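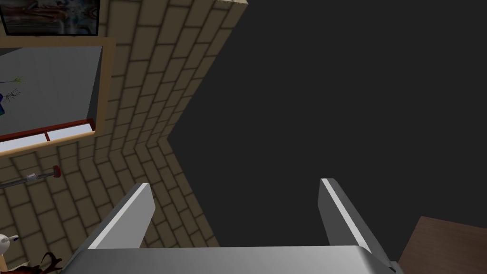
Shamim Ghauri asked last week whether anyone on the floor at Gondal got a say before the grippers came in, and whether we were going to talk about that or just about cycle times. Fair. We're going to talk about that. It's most of week 3 now, so the reading order has changed, see bottom.

Week 3 notes. Automation at work: who does what afterwards

Carry-over from week 2: task vs job. A job is a bundle of tasks. Machines take tasks. What's left gets re-bundled, and somebody decides how. Keep asking who.

Case for today: Gondal, homewares distributor, one warehouse, packing and returns. Picking up, turning over, checking, putting down. Before the change, packers did the lot. Now two-finger grippers do the pick and place, trained in simulation first (rendered rooms, brick wall, furniture, odds and ends), then moved to the benches.

Why simulate at all? Cheap to fail. Drop a virtual teapot all day and no one sweeps up. But the virtual room is built by someone, and what they leave out, the arm hasn't practised on. At Gondal the left-out stuff was bubble wrap half torn, wet cartons, tape that sticks to the finger. Packers knew all of that. They were asked in January, after the benches were already bolted down.

Terms you need
Parallel gripper: two fingers, open and close, that's it. Good on boxes. Poor on floppy.
Exception: anything the arm hands back to a person.
Minder: Gondal's word for the packer who now deals with exceptions. Same pay grade as before. Remember that for the tutorial.
Sim-to-real gap: differnce between how it goes in the model and how it goes on the bench.

The two vendors. Zekel sold the arms, Pullier wrote the scheduling software. Iter is the floor dashboard that sits on top, shows each minder their queue. Separate contracts, separate help desks. Minders say they get bounced between the two when something stops. Draw the arrows yourself: who can fix it, who can only report it, who gets the blame in the shift report. Three different people, usually.

What changed, from the interviews (transcripts on the unit page)
- Lifting down. Everyone agrees, even the ones who hate the rest. Sore shoulders mentioned a lot less.
- Waiting up. Stand, watch, wait for the light. Several found this more tiring than packing.
- Talk down. Old benches faced each other, new ones face the cells.
- Pace. Used to be set by the team leader, who you could argue with. Now set by the queue.
- Skill. Split views here. Some minders learned to re-teach a grasp and liked it. Others only clear jams and were never offered the training.

On the numbers: one night shift logged 793 exceptions. Management read this as the arms needing work. The minders read it as 793 bits of work no one had put in the roster. Both readings are from the same Iter screen. Worth ten minutes of argument in tutorial, don't let it slide past.

Also watch the word "handled". The dashboard shows 100 per cent handled at end of shift, which includes everything a person fixed by hand. So the people dissapear into the machine's score. Look for this in your own workplaces, self-checkouts are an easy one.

Back to Shamim's question. Consultation at Gondal = one toolbox talk and a survey link. Compare with the readings, where a depot put two packers on the trial for the whole pilot and let them choose what objects went into the simulation. Slower start. Fewer surprises on the benches. Don't oversell it, one depot, friendly manager, no night shift.

Not covered, do it yourselves: redundancies, retraining entitlements, what the enterprise agreement says about new technology. There's a clause. Find it.

Tutorial task
Pick a job you've had. List the tasks, mark which a two-finger arm could take, then write a paragraph on what the leftover job looks like at 3 in the morning. Who sets the pace? Who do you ring? Bring it on paper, the projector in the tute room is still cactus.

Reading order now: the depot study first, then the interviews, then the chapter on job design (skim the middle section). Old order on the unit outline is wrong, ignore it.

Essay topics go up once I've fixed question 2. Extension requests through the portal please, my inbox is a mess.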